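Fleno hand-held gripper, second review after a season of use
Reviewed by Triin Kütt
Rating: 2 out of 5

I gave the Fleno a good score when we first got it. I'm lowering that, and the reason is one fault that came back after the repair.

We use ours to record grasps on tabletop items: cups, boxes, small packages. The linked fingers open wide and the trigger is comfortable for a long session. Setup took 60 minutes with the printed guide, and the guide is clear.

The trouble started in December. At grasp 893 one finger began to lag behind the other when closing. The jaws still met, but off center, so anything tapered got pushed sideways and up. Flat-sided boxes were fine. Shivam Mittal took the finger apart and found a bushing that had crept out of its seat in the link, far enough to rub on the next arm. 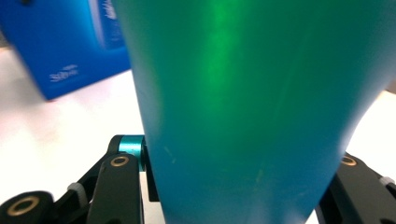
Fleno support sent a new link, and Imre Major fitted it. It held until grasp 3,596, then the same joint went again. This time the finger stuck while closed and let go all at once when Imre pulled on it. He got a pinched thumb, nothing worse. I still count it as a safety matter. The manual has one line on pinch points and says nothing about freeing a jammed finger. Take the load off the trigger first, and keep your hand out of the linkage.

The recordings were the bigger cost. The width reading comes from the trigger side, so it looked normal the whole time the finger was lagging. Keabetswe Rampersad had to go back through the December files by eye and throw out the bad grasps.

Support answers within a day and didn't argue over the second link. They would not say whether the seat has been changed — I asked twice.

Check the bushings before every session if you own one. I'd wait for a revised link before buying.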